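November 30, 2020

Up before six, no real breakfast, two coffees. Frost on the car and the scraper is at Sarnomley still, so used a bank card. Late anyway.

Office all day. Packing day for the winter boxes, which I'd been putting off since we got the order in. 90 to go out by Friday week and the straw came from Van Damme yesterday, one bale too few, naturaly. Emailed. They say the rest is on the way. They said that in May too.

Kept the round table, the black marble one, for the middle of things. Too nice for it really but the right height for my back. White veins all over it so you can't tell what's a scratch and what's stone, good for me. Window tilted for air, the dust off that straw gets everywhere. Throat like sandpaper by eleven.
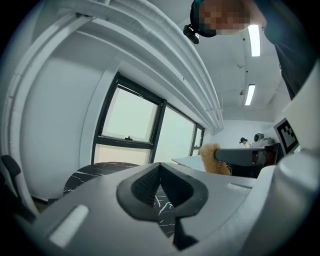

The round table and the big window, Nov.

Figured out a better way to do the filling. A tuft at a time, pull it up so it frays, then drop it in – fluffs out twice as much as a flat handful. Wish I'd known that for the spring lot, we went through so much. Wrote it on a sticky note for next time. Lost the sticky note. Writing it here.

Lunch was soup out of the thermos, standing up. Then phone for 40 minutes with Jistel about the invoice. Number 3373, they have it as paid, bank says no. Read the whole thing out to them twice. Got a "we'll look into it." Fine. 410 is not a fortune but it's 410 and I want it gone before the year is out.

Afternoon better. Radio on low. You get into a rhythm with it, pull, fray, drop, lid. Straw down my sleeves, straw in my socks, found a peice in my tea and drank around it.
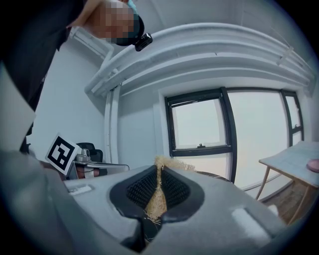 It's the dry stuff, very pale, and it's wiry, it doesn't lie down when you want it to. The last supplier's was softer but it smelled like a barn and people complained. This one hardly smells of anything. I'd stay with it if they could just count bales.

Thought about calling Romach re the lids, didn't. Tomorrow. Also tomorrow – tape (the wide kind), labels, ask about the heating, find the good scissors.

Swept up at five and it looked no different so swept again. Dark already. Drove home with the window down a crack to stay awake, stopped for milk and forgot the bread.

Hands raw. Put the cream on, and gloves over the top like my grandmother did. Can't turn pages so that's reading out for tonight. Writing this with one glove off.

Bed. Scraper!! Bring it home.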